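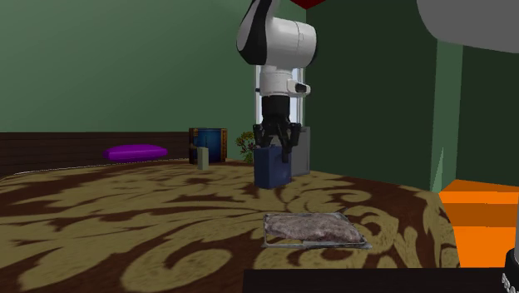
Why I Still Read the Log Before I Watch the Replay

I work on planning software for robot arms, and each Thursday our small group at Hurnmont looks at simulated runs together. Usually somebody starts the replay, we all watch it, and then we argue. My opinion is that we should begin with the log.

A replay is very convincing. When the arm moves smoothly, we forgive the planner for many things. Last December I went through 543 runs of Zurkero, our planner, and in 43 of them the motion was pretty but the reason for the motion was wrong. The planner had chosen a grasp with a good score from an old estimate of the object's position. I had watched most of these runs before and I had noticed nothing.

The wrist view is a little more honest, in my experience. It shows how small the distances are near the fingers, and how a tilted rim changes what the perception module must guess.

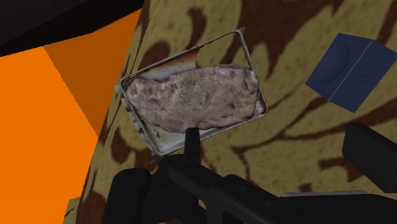

Wrist view in simulation: the tin, with a gripper finger close to its lower rim.

My colleague Stella Kinyua does not agree with me. She says that a log tells you only what the programmer decided to write, and this is a fair point. Our log has 13 fields, and none of them records the clearance between a held object and the things under it. For that she prefers the side camera.
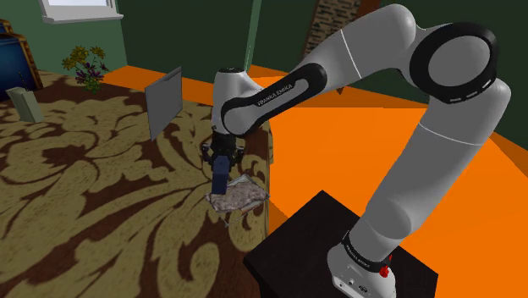 Side view: the dark blue block held just over the metal tray.

I accept her argument, but I would solve the problem in a different way. If clearance matters, let us add it as a field. Then we can search for it in all the runs, and not only in the few which we have patience to watch. Kinyua answers that I will never finish adding fields. Perhaps she is right, but I would still like to try with this one before the next release.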